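Can a machine do the chores yet? A gallery from Kerkine

Welcome to our gallery page. We are a small group in Kerkine and we try to answer a simple question: which of the jobs at home or in a small shop can be given to a machine today, and which of them still wait for a person? We do not build the machines. We choose the chores, we put the objects on the table, and we write down what we see.

The work started in May, with a table and a long list. The list has 165 chores. Some came from our own kitchens, and others came from Pendard, a hardware shop which let us watch how the shelves are filled in the morning. The software that we use for training is called Vellance. We had never used it before, and the first weeks went mostly to learning its settings.

For every chore we make 20 tries before we say anything about it. This is slow, but we had bad experience with shorter tests. A machine can pick up a cup three times in a row and look very clever, and then it pushes the same cup over the side of the table. After 20 tries the picture is more fair.

Since the beginning we have recorded 800 tries. In 600 of them the machine finished the chore without help from us. This number sounds good, and visitors are often impressed by it. Please remember that we began with the easy chores – moving a block into a tray, closing a drawer, pushing a box to a line. The folding of clothes is not in this number at all. We tried it a little and then put it back to the end of the list.

What is difficult is not always what we expected. Heavy things were less trouble than thin things. A sheet of paper that lies flat on a table is still a big problem, and a plastic bag is worse. Dishes are somewhere in the middle. A wide and smooth rim is easy for a human hand, which feels at once when something begins to slip. Our machine has only its camera and its two fingers, and at close distance a shiny object can fill almost the whole view, so there is little left to judge the position from.

In the shop the question is a different one. The people at Pendard do not care very much if a machine is slow, because the shelves can be filled at night. They care about mistakes. One box in the wrong place means a customer who does not find it. At home it is the opposite: a spoon in the wrong drawer is no tragedy, but a machine that needs ten minutes for one spoon will soon stand in the corner.

So our answer for now is "some of them, on a good table, with somebody near". The next group of chores is called Mfinanga on our list, after the street where we had our first room. It is mostly about kitchen things: bowls, lids, jars and a sponge. We will add to this gallery when there is more to show. 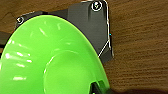 Bright green plastic, very near to the gripper, over the wooden tabletop.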